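Workshop Tips: When the Lane Keeping Quits on You

Posted by Thaddeus Pruitt, 5/29/21

I love driver assist. I put a Hokance add-on kit in my old wagon in February and I still grin like a kid when the wheel makes its own tiny corrections on a long straight road. But the thing let go of the lane on me twice in one week, and chasing down the reason taught me so much that I have to pass it along!

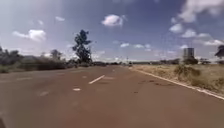 The first time, I had my hands resting on the wheel (please, always) and felt the steering go slack, then tug left. No chime, nothing on the display for a good couple of seconds. The second time it drifted the other way and I got the chime late. Both times I took over and drove home with the kit switched off, and it stayed off until I had the cause. Do the same with yours. A system that fails without a warning has no business steering.

Start with the glass. These kits look for the contrast between paint and pavement, and a greasy haze inside the windshield eats that contrast, especially with the sun up high. I'd been cleaning the outside every weekend and hadn't touched the patch behind the mirror since I did the install. One pass with a white cloth and it came away gray. Half white vinegar and half water on a microfiber cloth works great, then a dry cloth straight after. Spray the cloth, never the glass, or it'll run down into the housing.

Next, the bracket. Mine is held by two small screws and an adhesive pad, and the pad had softened. I could wiggle the camera with one finger! A tiny tilt at the windshield means a big error way down the road. Peel the old pad, clean with rubbing alcohol, let it dry, press the new one on and hold it for 30 seconds. Then leave the car alone overnight before you touch the screws. Snug is enough. Wanda Lindqvist cracked her Flimus mount by leaning on the screwdriver, and she wasn't even angry at it.

Now recalibrate, which everybody skips. On my kit you hold the side button until the light blinks, then drive a straight, well-painted stretch with the steering part turned off. The booklet asks for 22 minutes. It feels like forever. Do it anyway, and bring somebody along to watch the display so your eyes stay outside.

Worn paint is the one you can't fix at home. Old dashes that have faded, pale smudges where a previous marking used to be, dark stains and cracks running along beside the edge line: any of it can fool the software into picking the wrong line or giving up. My log had both dropouts on the same patchy stretch, so a loose mount and bad paint were ganging up on me. On roads like that I just steer the car myself now.

About that log, turn it on! Mine keeps the last 900 events and drops the oldest, and it's off out of the box. I copy it to a thumb drive once a month.

A few odds and ends:

Keep dash mats and sunshades well clear of the camera's view.
Park nose-in to shade if you can. Heat is what kills those pads.
Check the fuse tap while you're in there. A loose one can drop power for a blink and look just like a camera fault.
After any windshield work, start over with bracket and calibration.

I've put over 1,000 miles on it since the repair with no silent dropouts. If yours has done something similar, leave a note with the kit name and what the log showed. Iñaki Segura has already sent me his from a Clirkelov unit, and I'm going through it this weekend with a pot of coffee.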